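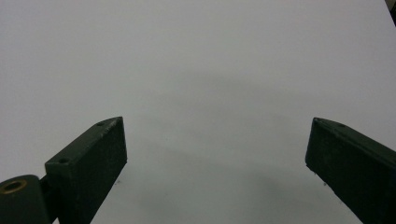 Children's Reading Room – Safety and Condition Checklist

Tagle Community Library, ground floor
Inspected Monday, May 25, 2020
Inspector: Mylene Tiongson
Reviewed by: Danilo Navarro, Branch Manager

Ratings: S = satisfactory, R = repair needed, N = not inspected

1. Shelving, picture books (ages 3–7)
Wall anchors tight: S
No sharp corners at child height: R
Comment: Corner guard missing on the unit nearest the door. Replacement guards are to be ordered from Stuvby. Move the unit's lower two rows to the display bins until the guard is fitted.

2. Shelving, middle grade (ages 8–12)
Wall anchors tight: S
Top shelf clear of heavy items: R
Comment: Bound atlases had been stored on the top shelf. Removed during the inspection. Staff are reminded that this shelf is for paperbacks only.

3. Book condition, sample check
Books examined: 273
Withdrawn for mending: 161
Comment: Most of the withdrawn copies have loose spines or protruding staples. The historical fiction series are the worst affected – these are borrowed heavily by school groups. Mylene Tiongson will send the list to the Surnitz bindery. Copies with mold must be bagged separately and may not be returned to the shelf.

4. Seating and rugs
Rug edges flat: S
Beanbag seams closed: R
Comment: 2 beanbags leaking filling. Both taken out of use.

5. Step stools
Rubber feet present: S
Brake holds under weight: S

6. Lighting and outlets
Outlet covers in place: S
Reading lamps, cords secured: N
Comment: Lamps are in storage. Inspect before they are put back.

7. Exits
Path to rear exit at full width: R
Comment: The Adby book cart was parked across the path. It is to be kept in the workroom when not attended.

Items marked R must be closed before story hour resumes. Return the signed copy to the branch office, file 3000.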